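Bench notebook, wood glue and clamps
September 20, 2018

Third go at the Bornham glue, and I am running out of kind things to write about it.

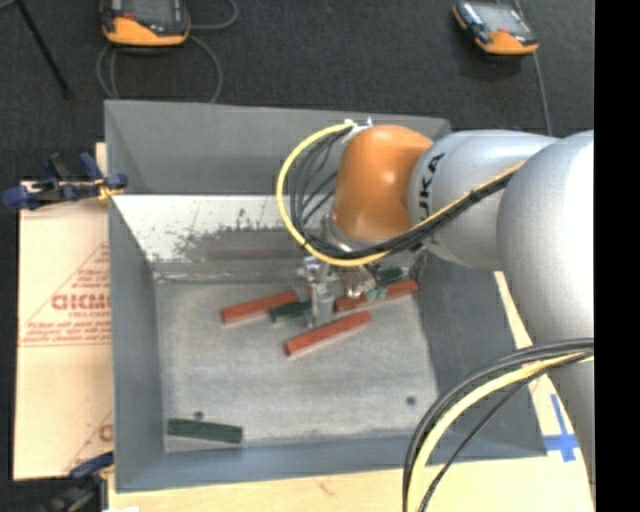 The plan from last time was to leave the joints clamped overnight and break them in the morning. Tolera Gebremichael came in early and broke them before I had my coat off, so the readings are in his handwriting. I have copied out what I can read. One of them is either a 7 or a very confident 1. I am treating it as a 7 until he is back from lunch.

Maple to maple, Skallik glue: failed in the wood, long splinters, glue line intact. Boring and good.

Maple to maple, Bornham: let go along the glue line, clean as a whistle. You could have sold the two halves as new. Both faces had a dull skin on them, so the glue had grabbed one side and only shaken hands with the other. My guess is that I spread it too thin and it skinned over while I hunted for the second clamp. The label allows seven minutes of open time. I would like to meet the person who got seven minutes.

Pine to pine, both glues: the pine gave up first, as pine does. Learned nothing. Adwoa Nyarko has been telling me to drop pine from the set since last December and I am now going to do it and call it my idea.

Clamps. The Holmgren bar clamp is creeping again. I marked the jaw with pencil at close of day and it had backed off past the mark by morning, so whatever pressure I wrote down for joint 2 is fiction. Swapped it for the old iron one with the bent handle, which pinches your palm but stays where you put it.

Humidity: no reading. The meter needs a battery, the battery is on the order, the order is on my desk.

Next batch
– Bornham again, both faces wetted this time, clamp within two minutes. Lay the clamps out FIRST.
– Sand half the faces and leave the others straight off the planer. Adwoa thinks planed will win. I have a sandwich riding on sanded.
– Ask Brulik whether their sample is the same stuff in a different bottle. It smells the same.
– Tolera to write his sevens with a bar through them.

Scraped the squeeze-out off the bench with the good chisel. It is no longer the good chisel.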